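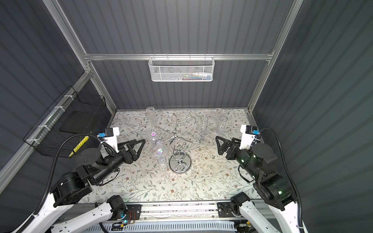

Setting up and looking after a two-arm glassware cell

Last checked 2/28/21

Most guides to this kind of cell start with the software. I think that's backwards. Nearly every fault I've been called over to look at was a cable, a bolt or a dirty lens, and people had already spent the morning retraining something. So do the dull work first.

You need hex keys, a torque driver if you trust yours, lint-free wipes, cable ties and a strip of masking tape.

1. Power down and lock out both arms. Support each forearm with your hand before you cut power. The Kornden manual says the joints hold. Mine sagged, so I don't believe the manual.

2. Check the base rail. Both arms share one aluminum rail, which means a loose bolt under the left arm will show up as a bad reach on the right. Tighten from the middle outward. Mark each bolt head with a paint pen so you can see at a glance if it has moved.

3. Follow the cable conduit by hand from the wrist camera to the base. Bend every joint to its limit as you go. The conduit should never go tight, and it should never dip low enough to catch a stemmed glass. If it does either, move the tie and try again.

4. Reseat the small connector on each wrist camera. Push until it stops. A picture that drops out only when the wrist rolls is almost always this plug, whatever the log says.

5. Look at the gripper fingers. Scuffed is fine, and I'd take a slightly worn finger over a shiny new one for holding a stem. Cracked or bent goes in the trash. Lallell sells a coated finger for 700 a set, and I have yet to see it do anything the plain one doesn't.

6. Lay the cloth. Pull it flat against the rail and tape the underside at the corners. A patterned cloth gives the cameras plenty to look at, or so the theory goes. I've seen no proof that it helps. Wrinkles do hurt, though, as a wine glass on a fold leans.

7. Set the wire stand in the middle and load it. Clear glass on a chrome stand is about as hard as it gets for a camera. Small marker stickers on the bowls are meant to help. Run it both ways and keep your own numbers.

8. Jog each wrist over the stand at the slowest speed and watch its camera feed. You want both fingertips in view, with the glass visible between and behind them.
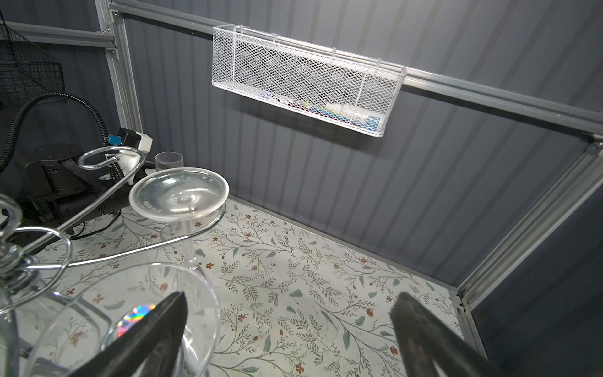 Bahman Ranjbar wrote in to say that step 8 should come before the cloth goes down, because a wrist camera that has slipped in its mount is easier to spot against a bare table. He also wipes the lenses every 114 cycles and says the 1,000 printed on the Brarkitz service card is wishful thinking.

I agree with him on the card. On the order of steps I'm not convinced, but try it his way if your mounts tend to slip.

9. Close the fingers on an empty plastic cup 5 times before you go near glass. Listen for clicking in the joints. If the cup buckles, lower the grip force and start the count again.

10. Write down what you changed, with the old setting next to the new one. Leave the sheet by the cell.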